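Hi all, February update on the handling rules for the two-arm tables!

The draft is down to 33 rules (I cut six that said the same thing twice), and Khaemba has the new copy. The rule I care most about covers cups and mugs near a raised shelf, so I'm putting the shelf setup in front of you.

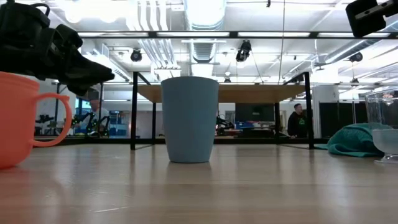
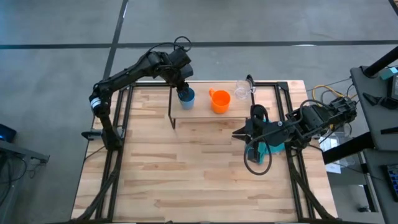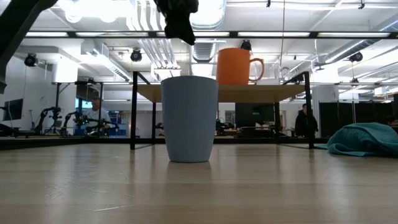

Gitau Mushi wrote back that the speed limit near a shelf edge should be its own rule, and that he'd want the stop button check repeated every 90 minutes. Fine by me! I'll add both, and the log sheet needs a column for it anyway. Still open: who signs off a changed gripper, us or Susorska. I'd like your answer before I send the draft to Wukis.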